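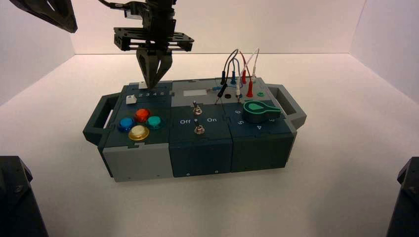 Collecting demos on the task board: is 341 episodes of the slider worth anything?

kollness_bench
We've been at this since the start of May. Two arms, one task board, white walls on three sides so the background stays boring. The count stands at 341 episodes, all teleoperated, nearly all of them on the slider. The policy we trained on them gets the slider right most of the time as long as the board sits where it always sits. Move it a bit and the fingers go down next to it. My boss wants another batch of the same. I have my doubts. Has anyone seen more of the same fix this?

torque_miser
No. You've taught it a spot on the table.

fernov77
Disagree a little. We had the same thing at 200-something episodes and it did loosen up with more. Slowly, I'll admit.

torque_miser
Did you move the board between those episodes?

fernov77
Some of the time, yes.

torque_miser
Then it wasn't more of the same, was it.

mhabte
I'd look at the walls before the count. Plain white everywhere means the only thing with any contrast is the board, which sounds great until you take the policy out of the box. Ours fell apart the first time somebody ran it on a gray bench. Also, who is driving? If it's one operator, the model learns that person's habits, including the little pause before contact.
Mebrat Habte

kollness_bench
Two operators, but one of them did most of it. I can hear the pause you mean when I play them back, the motors go quiet. The walls were my idea, so that stings.

erness_lurker
Unpopular opinion: the slider is the wrong place to start anyway. Do the four buttons. Press and release, easy to label, and you find out fast if your camera calibration is off. The patch cables I wouldn't touch for months. Cables never hang the same way twice and everybody who claims a good rate on them has picked their takes.

fernov77
We get decent numbers on cables.

erness_lurker
Over how many tries?

fernov77
20.

erness_lurker
Right.

mhabte
Try this before you collect anything else. Take 20 fresh episodes, shift or turn the board every time, swap operators halfway. Fine-tune on those and test at 6 board positions you never recorded. If that beats the big set, you have something to show your boss.

kollness_bench
I can get that done in an afternoon. He'll say the sample is too small.

torque_miser
He's the one asking for a bigger pile of the same thing. Keep the failed takes too, please. Everyone deletes them and then wonders why the arm can't recover from a miss.

kollness_bench
We deleted ours. Will post the 6 position results when I have them.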